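Hat swap returns to Zallside

The Zallside hat swap is back on Mon 26 September, and it's going to be a big one! Last time 63 people came through the doors with caps, berets and bonnets, and hardly anything went home unclaimed. Denim caps with a bit of wear in them are always the first to go.

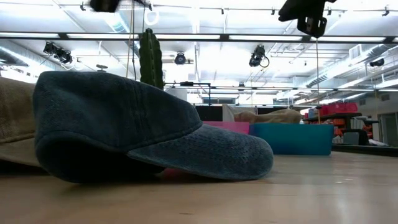 Plant table joins in

New this year is a plant table, run by Nigel Furnival of Okum Nursery. Bring a cutting, take a cutting – it really is that simple.

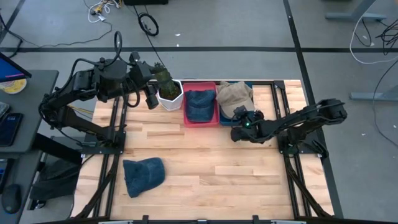
Nigel will also give two short talks on getting houseplants through to January, and he's brilliant with beginners. He'll cover light, feeding and when to leave well alone. If you're repotting beforehand, a plain white pot like the one on the wooden tabletop suits almost anything leafy. Entry costs £2, children get in free, and there's room for 20 at each talk, so come early!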